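**밀기 작업 소프트웨어 스택 변경 사항 (2026년 10월)**

지난 호 이후 테이블 밀기 작업의 인식, 계획, 제어 모듈에 들어간 변경을 정리한다. 대상 브랜치는 Plevton 메인이며, 로그 도구인 Tosik은 별도 릴리스로 나간다. 설정 파일 형식이 바뀌었으므로 로컬 브랜치를 오래 유지한 사람은 병합 전에 마지막 절을 먼저 읽기 바란다.

### 인식

블록 자세 추정기를 색상 분할 단독 방식에서 색상 분할과 윗면 윤곽 정합을 함께 쓰는 방식으로 교체했다. 기존 방식은 같은 색 블록 두 개가 맞닿으면 하나의 덩어리로 묶었고, 그 중심점을 그대로 계획기에 넘겼다. 새 추정기는 덩어리 면적이 상한을 넘으면 윤곽 템플릿으로 다시 나눈다. 별, 육각형, 하트는 템플릿이 안정적이다. 원기둥은 회전 대칭이라 yaw를 출력하지 않고 공분산 항만 크게 둔다. 하위 모듈에서 yaw가 항상 유효하다고 가정한 코드는 수정해야 한다.

막대형 엔드이펙터에 가려지는 블록은 여전히 문제다. 가림이 시작되면 추적기는 마지막 자세를 18프레임까지 유지하고, 이후에는 `stale`로 표시한다. 예전에는 이 시점에 트랙을 삭제했기 때문에 블록이 다시 보일 때 새 ID가 붙었고, 목표 할당이 중간에 뒤바뀌는 원인이 되었다. 이번 버전부터 ID는 에피소드가 끝날 때까지 유지된다.

작업대 좌표계는 기준 마커에서 계산한다. 마커 검출이 실패하면 직전 변환을 쓰되 경고를 남긴다. 재투영 오차가 임계값을 넘는 프레임은 변환 갱신에서 제외한다.

### 계획

Leclerc 계획기는 접촉점 후보를 윤곽 법선 기준으로 뽑는다. 이번에 바뀐 것은 비용 함수다. 이웃 블록과의 여유 거리를 소프트 제약으로 넣었고, 막대 반경을 블록 윤곽에 더해 충돌을 검사한다. 밀집 배치에서는 후보가 하나도 남지 않는 경우가 있는데, 이때는 목표 블록 대신 바깥쪽 블록을 먼저 떼어내는 분리 동작을 생성한다.

회귀 시험은 저장된 초기 배치 971개로 돌렸다. 이 가운데 분리 동작이 한 번 이상 호출된 배치는 546개였다. 예상보다 많은 수치로, 여유 거리 가중치가 지나치게 보수적일 가능성이 있다. 가중치를 낮춘 설정으로 11월에 다시 측정한다.

### 제어

막대 끝의 높이는 판 평면을 기준으로 일정하게 유지한다. 평면은 시작 시 한 번 추정하고 에피소드 중에는 갱신하지 않는다.

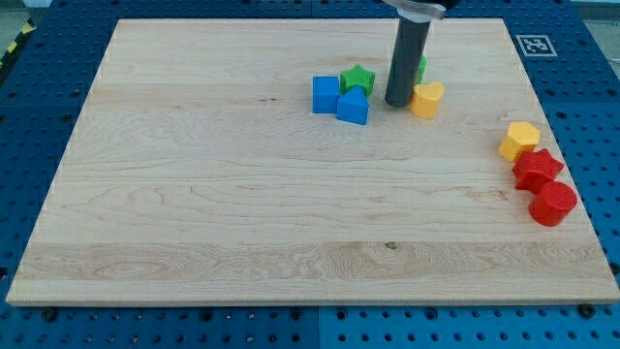
접촉 직전 구간의 속도 상한은 따로 분리해 `approach_speed_max`로 뺐다. 접촉 후에는 기존 `push_speed_max`가 적용된다. 두 값의 전환은 거리 기준이며, 자세 추정이 `stale`인 블록 근처에서는 낮은 쪽 값을 강제로 쓴다. 별 모양처럼 오목한 윤곽에서는 막대가 골에 걸려 블록이 의도보다 많이 회전하는 현상이 남아 있다. 현재는 꼭짓점 사이의 오목한 구간을 접촉점 후보에서 제외해 두었다.

### 도구와 병합 절차

Tosik은 이제 에피소드별로 계획 트리와 실제 궤적을 같은 시간축에 표시한다. 기존 로그 3,597건은 변환을 마쳤고 Turnitz 저장소의 새 경로에서 읽을 수 있다. 구 형식 읽기 기능은 다음 릴리스에서 제거한다.

- `pose.yaw`는 선택 필드로 변경. 값이 없으면 `null`.
- `track_timeout`은 폐기. `stale_after_frames`로 대체.
- 계획기 설정의 `clearance` 단위는 cm에서 m로 변경.
- 마이그레이션 스크립트는 `tools/migrate_cfg.py`. 원본은 `.bak`으로 남는다.

단위 변경은 스키마 검사에서 걸리지 않는다. 스크립트를 쓰지 않고 손으로 고칠 경우 `clearance` 값을 반드시 확인할 것.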